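Madigan workshop tracker
Ticket: Gripper lands short of tray in sim, near side only
Component: arm / scene model
Opened by: Éabha Ní Chonaill
Priority: normal
Status: open, waiting on retest

Summary

Pick routine stops 20 mm short of the target when the target is on the near half of the tray. Far half is fine. Same result in the simulator and on the bench in the garage, so I have stopped looking at the motors.

Setup

Arm is the white one we bought second-hand through Gollel, two-finger gripper, stock wrist. Controller is the old desktop running Risitau. Scene file is the one I built in April from tape measurements of the bench. Path planner is Nustside with default settings, apart from the clearance margin, which I raised after the arm clipped the bench vise.

Steps to reproduce

Load the bench scene.
Home the arm.
Set the target to the near half of the tray, any height.
Run pick at normal speed.

Expected: fingers reach the target, close, lift.
What happens: the wrist slows on approach, holds for a moment, then the routine reports the goal as reached. The logged fingertip position is 20 mm short along the bench. No fault code and nothing in the warning log.

Log, first session

Checked the tool offset. It matches the figure on the gripper's drawing. Changed it by 4 mm on purpose and the stopping point moved by 4 mm, so the value is being read and used.

Re-homed and ran the same pick again. Same error. Cut the speed to a quarter. Same error, which rules out overshoot and braking.

Swapped the tray for a flat target at the same height. Same error. The tray model is not the problem, or not all of it.

Ran the far half again to be sure. It lands where it should.

Log, second session

Turned off collision checking in the simulator only. The near half now lands on target. With checking back on, the error returns. The planner is therefore finding something near the approach path and settling for the closest pose it considers clear. Why that counts as a success is a separate complaint and I will open another ticket for it.

Went through the collision shapes one at a time, hiding each and repeating the pick:

Bench top: no change.
Tray: no change.
White cabinet: no change.
Wooden frame: error drops but does not go away.
Toy car: no change.

The frame is the best suspect. Its upright comes up close to the arm. In the scene file I entered it as a single box 400 mm deep to save time, and that box takes in a good deal of empty air. The visible mesh is the proper shape, so nothing looks wrong on screen. The box only appears if the collision layer is switched on.

Log, third session

Replaced the single box with 2 boxes, one for the upright and one for the block at its lower end. Error on the near half is now 4 mm. Better, but still outside what the gripper can tolerate on small parts.

Put the clearance margin back to default. No further change, so I have left it at default.

Tried approaching from the opposite side by flipping the elbow. The planner refuses and says no solution. I don't know yet if that is the frame again or a joint limit. The elbow-up pose I have been using for all of the tests is attached.
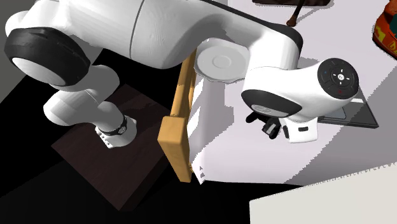

Hide the frame altogether and try the flipped elbow again before you touch anything else. If it still says no solution then it is a joint limit, and you can leave the scene file alone. Also check the gripper's own collision shape. The default one in Nustside is a single hull around the hand with the fingers fully open, and it does not shrink when they close. I had a few millimetres left over on my build for the same reason and went over the bench with a square three times before I looked there. There is a setting to use one shape per link, a bit slower to plan. Éabha

Reply to self, same day, June 21, 2019

Flipped elbow with frame hidden: still no solution. Joint limit, then. Dropping that line.

Per-link shapes for the gripper are next. I need to rebuild the hand model first, as the fingers were exported as one part with the housing. Leaving the ticket open until that has been run on the near half, in the simulator and then on the bench.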